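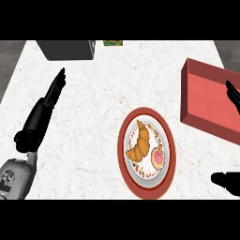 Last year's lot keep telling me the evenings went too fast, and could we please run it for longer. So we are!

7 September 2021
By Agbeko

I'm after 12 people for the Fellier supper-story group (cooks, non-cooks, toast people, all welcome). We meet for 11 evenings at Stumer Hall, swapping family recipes and the tales that come with them, and they'll end up in a little book next July. It isn't paid, I'm afraid, but supper's on me and I'll cover your bus fare. Fancy it? Drop a note through the door at 52 Vultow Road and tell me what you ate as a child.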